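塗らない積み木の話を聞きに行く

木のおもちゃを扱う小さな工房、Brencombeを訪ねてきました。前から気になっていたんです、あそこの積み木。なにしろ立方体しかないんですよ。三角も、アーチも、円柱もなし。大きいのと小さいの、それだけ。潔いというか、ちょっと頑固というか(笑)。

お茶をいただきながら、さっそく「どうして立方体だけなんですか」と聞いてみました。作り手さんは湯のみを置いて、少し考えてから「形が増えると、子どもが役を決めちゃうんですよ。三角は屋根、アーチは橋って。四角いだけだと、毎回ちがうものになる」とのこと。なるほどなあ。うちの甥っ子も、三角はぜったい屋根に使います。

大と小を混ぜて売っているのも、この工房のこだわりです。大きいほうは両手で抱えて運ぶ年ごろの子に、小さいほうはもう少し指先が動くようになってから。でも最初から全部一緒に出しておいてかまわないそうで、「しまっておくと、出すのを忘れますから」ですって。わかります。
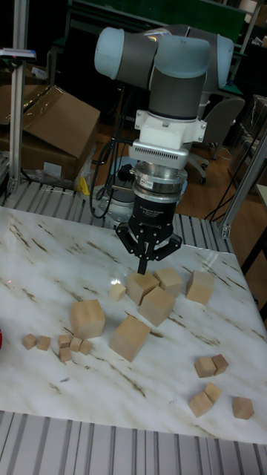 小さいほうばかりなくなる、ソファの下から出てくるのはいつもあれだ、というのがEtovの意見。雑貨店のEtovさんではこの積み木を置いて3年になるそうで、買い足しの相談もやっぱり小さいほうに集中するんだとか。作り手さんもそこは認めていて、小さいのだけの袋を去年の11月から出しています。値段は税込みで3,488円。安くはないけれど、角の仕上げを触らせてもらったら文句は言えませんでした。

その角の話がまた長くて(ほめてます)。丸めすぎると積んだときにすべる、丸めないと手に痛い。やすりは番手を替えながら、最後はひとつずつ手でなでて確かめるんだそうです。「機械でやれば早いんですけどね、なでないと気が済まないんですよ」と、ちょっと照れくさそう。一日に仕上がるのは多くて70個。小さいほうが楽かと思ったら逆で、持つところがないから指がつるんですって。

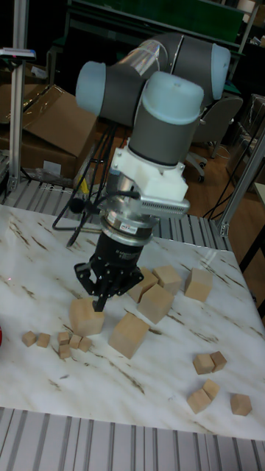

塗装をしない理由も聞きました。以前は赤や青に塗ったものもVengateという名前のシリーズで出していたそうです。きれいだったし、よく売れた。ただ、修理で戻ってくるたびに塗り直しになるのがつらくて、やめてしまったとか。「白木なら、汚れたところだけ軽く削ればまた使えます。手あかで色が変わっていくのも、わたしは好きで」。水拭きは固くしぼった布で、さっと。日なたに干すのは割れのもとなので避けてほしい、と念を押されました。はい、前に別の木皿でやりました、わたし。

話は遊び方にも広がって、わたしが「高く積む以外に何かありますか」と聞くと、作り手さんは「積まなくていいんです」ときっぱり。並べる、散らかす、隣にくっつける。床でもテーブルでも、まず全部ざらっと広げてしまうのがおすすめだそうです。高さを競いはじめると大人のほうが夢中になるから、というのには笑ってしまいました。自己最高は9段だそうです。競ってるじゃないですか!
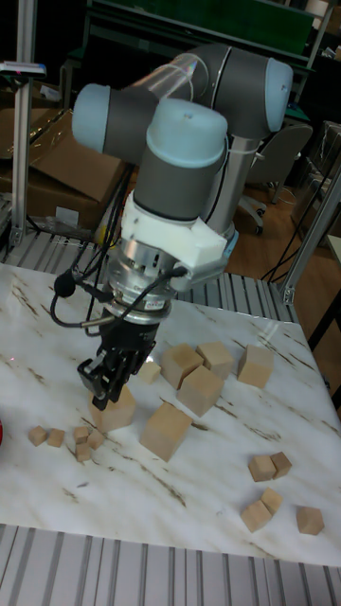
片づけの話になると、作り手さんの声が急に小さくなりました。じつは専用の箱がまだないんです。Iglesiasという箱屋さんと試作はしているものの、きっちり納まる箱だと子どもが戻せず、ゆるい箱だと持ち運びでがらがら鳴る。わたしは後者でいいと思うんですけどね。茶色い筋の入った白い天板に、大きいのが6つ、小さいのが11個散らばっているところを思えば、パズルみたいに詰め直すより、ざざっと流し込めるほうがずっと気楽です。そう言ったら「でも音がねえ」と渋い顔。布袋じゃだめなんですか、と食い下がってみたら、布袋は角が当たって底から破れるんだそうです。試したんですね、もう。

帰りぎわに、次は何を作るんですかと聞いてみました。てっきり新しい形の話かと思ったら、「中くらいの立方体」。大と小のあいだに、もうひとつ入れるかどうかでずっと迷っているそうです。わたしはほしいです、中くらい。できたら知らせてくださいとお願いして、小さいほうの袋をひとつ買って帰りました。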